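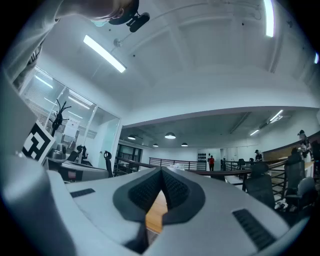 A strip of light wooden tabletop.

Household Tips: Getting Your Life Story on Paper at Home

Several readers wrote in after the piece on labeling old photographs to ask how to go about writing the stories that go with them. These are the tips that have held up in our house and in a few others.

Where to write

Pick one spot and leave your things there. A corner of the kitchen table is fine if you can keep a shoebox nearby with your notebook, two pens and the current batch of notes. If everything has to come down from a closet shelf every time, you will write twice and quit.

Turn the radio off for the writing and on for the sorting.

Early is better for most people. Shobha Kotian does hers at 6 in the morning before the house is up, and she has filled four notebooks that way. I do mine after supper and I am slower.

Starting

Skip your birth. Most people begin with "I was born in" and run out of steam before they reach grade school. Start with a room you remember well. Write down what was on the stove, what the floor was like underfoot, who was usually in there and what they complained about. You can put the birth in later.

If a room doesn't work, try a job. Muthu D'Souza started with the loading dock at Memon, where he worked the summer he was nineteen, and wrote eleven pages without getting up.

Write 200 words at a sitting. A notebook page in ordinary handwriting is close to that. Stop when you get there, even if you have more, and jot down the next thing you meant to say so it is waiting for you.

Don't fix spelling as you go.

Index cards

Keep a stack of cards in the kitchen drawer with the tape and the batteries. When something comes back to you while you're peeling potatoes, put it on a card, one memory to a card. A few words will do: "Joseph's truck, the dog, the hill." Drop it in the shoebox.

Once a month, lay the cards out on the table and push them around into some kind of order. Years are often wrong, so sort by which house you were living in. I have 263 cards for the Fleddale house alone and fewer than a dozen for the apartment before it - that tells me where the book is, or at least where I should be working.

Cards with grease on them should be recopied. The ink goes.

Tall tales

Every family has a story that has grown. Keep it. Write it the way it is told at the table, and then on the back of the page put what you think really happened and who told you so. Ornella Cocco has her grandfather's flood story in three versions from three aunts, and she clipped them together and left it at that.

If you're putting your pieces online, on a family blog or a page about yourself, say near the top when you are joking. A cousin of mine wrote that he was raised by a traveling piano tuner and two people have since asked him for family tree information.

Asking other people

Ask while their hands are busy. Shelling beans, folding sheets and drying dishes are all good. Ask one small thing, such as where the coats were hung, and then be quiet. Write it down within the hour.

Don't read their part aloud at a holiday dinner in December without showing it to them first. I have done this.

Paper and keeping

Use acid-free paper for the fair copy if you can get it. Blue ballpoint on cheap pads will last a good while in the dark but fades near a window. Pencil lasts surprisingly well.

Take out staples and metal clips before you store anything for long. Plastic clips are all right.

Keep the finished pages flat in a box with a lid, on a closet shelf in the living part of the house. Attics get too hot and basements get damp. No rubber bands.

Make a second copy and give it to someone at a different address. Subbarao Chettiar mails his to his sister when he has 8 new pages, and she mails back corrections, some of which he takes.

If you type on a computer, print it anyway. Save the file under a plain name with the year in it, and keep a copy on a separate drive in the same box as the pages.

A reader's addition

Revathi Kartha writes that she reads each piece aloud to herself in the laundry room with the door shut. Wherever she stumbles, she marks the line and cuts it shorter the next day. She also keeps a list of names taped inside the notebook cover with how each person was related, because her grandchildren had been mixing up the two Hurnent uncles.

Next month: getting candle wax out of a tablecloth.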